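FOR IMMEDIATE RELEASE

Vernthorpe Community Kitchen to open second site in Brastosdale, sign-ups open now

BRASTOSDALE, July 18, 2019 — Vernthorpe Community Kitchen is opening a second site. Old Pacheco bakery building, Mill Street side. Evening cooking classes, a shared kitchen for small food sellers, and a free supper once a week for anyone who walks in. Sign-ups for the first round of classes are open as of this morning.

The first site has been running out of space for a while. Last year 1,889 people took a class or rented kitchen time in Vernthorpe, and the wait list for the beginner course closed in March. Brastosdale residents made up a big share of that list. Long bus ride, two transfers, and the last one home leaves before class lets out.

So, a kitchen closer to home. The new site has room for 25 students per class, up from 12 at the old one. Six burners on each side of the room, two deep sinks, a walk-in cooler left over from the bakery and recently serviced. The bread oven stays too. It needed a new door and it got one.

Classes for the fall:

Basic Skills, six weeks. Knives, stocks, eggs, rice, a roast chicken.
Bread at Home, four weeks. No mixer needed.
One Pan Suppers, four weeks. The most asked-for course at Vernthorpe, now with a vegetarian section.
Cooking for One, three weeks. Small portions, leftovers, freezing.
Kids and Grown-ups, single sessions, ages eight and up with an adult.

Fee is $70 per course, all ingredients included. Reduced rate on request, just ask at sign-up, no paperwork. Aprons and pans are there to use. Bring your own containers if you want to take food home, and you will. 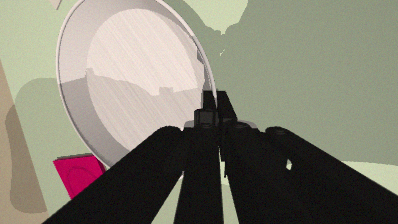 Benedita Simões said the one-pan course was the reason she started cooking on weeknights again, and that she had been asking for a class on this side of the river for two years. She said she plans to take the bread course next and would like to see a soup class added in the winter.

A soup class is being looked at. Also preserving, if enough people ask for it.

Shared kitchen time will be rented by the half day. Food sellers need a current county permit and their own insurance. Dry storage shelves are first come, first served, and cooler space is limited so please say at the start how much you'll need. Sketen, the kitchen supply firm, has given the project a discount on worktables and shelving. Remaining build-out costs were covered by a grant and by some 1,000 small donations from people in both towns. Thank you to everyone who gave.

The weekly supper begins the same week as the classes. Doors at 5:30, food at 6. No sign-up, no charge. Menu goes up on the front window the day before. Tell the front desk about allergies when you come in.

Parking is behind the building, enter from the alley. Street parking is free after 5. The front entrance has a ramp, and the restrooms are on the gound floor.

To sign up, stop by either site or call the Vernthorpe front desk, noon to 7. Classes fill in the order we recieve payment. Refunds up to one week before the first session — after that we can move you to a later course but can't return the fee.

Press contact: Fernanda Azevedo, Vernthorpe Community Kitchen. Site visits for press by appointment, mornings are best.

###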